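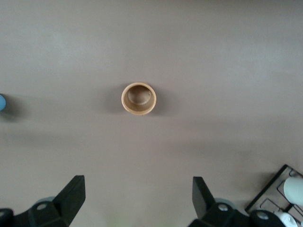

Costel Zamfir wrote:
Walnut oil never goes rancid once it cures, people mix it up with olive oil. Olive stays wet forever and stinks. Walnut dries hard, just slow. Give it time and stop wiping more on every night.

stikent_fan
Reply posted 18 March 2020

ok but how much time. I did my bowls in November and they still feel tacky on the bottom. Bottle is from the grocery store, plain walnut oil, the salad kind.

oprea
Salad kind is your problem. A lot of those are heat treated or have vitamin E added so they keep on the shelf. Great for salad. Bad for drying. Read the back label

stikent_fan
no vitamin E listed. just says walnut oil

oprea
Still could be the heat treated stuff. Or you put it on too thick. Did you wipe off the extra?

stikent_fan
kind of? I left it to soak in overnight

Costel Zamfir wrote:
There you go. Wipe it off after an hour, all of it, till it feels like you wasted your oil. What sits on top turns to gum. Scrub the bottoms with a gray pad and mineral spirits, let them air out, start again with thin coats.

lathe_mouse
Or skip oil. I know I say it every thread. Cups especially. Anything that holds hot coffee is going to pull oil right out and you get little rainbow spots floating on top. Tried Gokex bowl finish, 7 coats, looked great on the shelf, first hot tea and I had a slick. Bare wood for me now. Rinse, dry upside down on a rack, done.

oprea
Bare wood cup with coffee in it smells like old coffee in a month. No thanks

lathe_mouse
Mine don't. Depends on the wood. Beech is fine, maple is fine. Oak I would not, too open, it weeps thru the bottom.

sirik_hollow
Weeps is right. Made a red oak mug for my brother in law, you can blow bubbles through red oak, I knew that and did it anyway. Ring on his desk. He still brings it up

Costel Zamfir wrote:
7 coats is way too many lathe_mouse. And how long between them? If you put on the next one before the last one is dry you just have one fat coat that never hardens all the way. Thats where your slick comes from.

lathe_mouse
One a day like the can says

Costel Zamfir wrote:
The can wants you to buy another can. I go 2 coats, thin, a week apart, then nothing touches it for a month. Never had a slick.

lathe_mouse
A month for a cup. I sell at a market, I can't have stuff sitting on a shelf for a month

oprea
Then price it in. You can't hand somebody a cup with half cured oil in it, what do you tell them

lathe_mouse
I tell them its bare wood -- because it is. That was my whole point

newbie here, can I jump in. What about beeswax? My aunt gave me a block and I was going to melt it into a cup I made from cherry. Want to use it for whiskey mostly, sometimes water.
-- tallpines8

oprea
Wax is ok for cold drinks. Whiskey will get at it some over time. Never hot, it melts and there goes your finish down your throat. Won't hurt you, just gross

sirik_hollow
Warm the cup first. Low oven, door cracked, then rub the wax in while the wood is warm and it goes in a lot deeper. Cold wood just gets a smear on the outside. Watch it tho, leave it too long and the rim cracks. Ask me how I know

tallpines8
what temp?

sirik_hollow
Lowest mine goes is warmer than I like. I heat it up, shut it off, then put the cup in. Hair dryer works too and you won't forget it in there.

stikent_fan
back to my sticky bowls sorry. Scrubbed one. Pad gummed up right away, went through a bunch of them. Bowl feels way better. Do I sand now or just oil again

Costel Zamfir wrote:
Let it sit a few days first so the spirits are gone. Smell it, you'll know. Then light sanding with the grain, wet it to raise the fibers, dry, sand again. Then oil. And lay your rags out flat outside, don't ball them up in the trash, drying oils heat up and can catch fire. I mean that one.

oprea
+1 on the rags. Seconding it loudly

lathe_mouse
You would not have to worry about rags if

oprea
yes ok we know, bare wood

tallpines8
Did the wax with the hair dryer last night. Took forever but it went in nice, cherry got a lot darker. Water beads up in it. Whiskey tonight. Is there a trick for getting wax out of the bottom corner? Theres a ridge of it in there I can't reach with my finger

sirik_hollow
Heat it again and wrap a bit of paper towel on a chopstick. Push it around the corner and it soaks up what's extra. Might have to do it twice

stikent_fan
does anybody know if 100 grit is too rough for the inside, its all I have here

Costel Zamfir wrote:
Too rough. You'll be looking at the scratches forever. Get some finer stuff before you touch it.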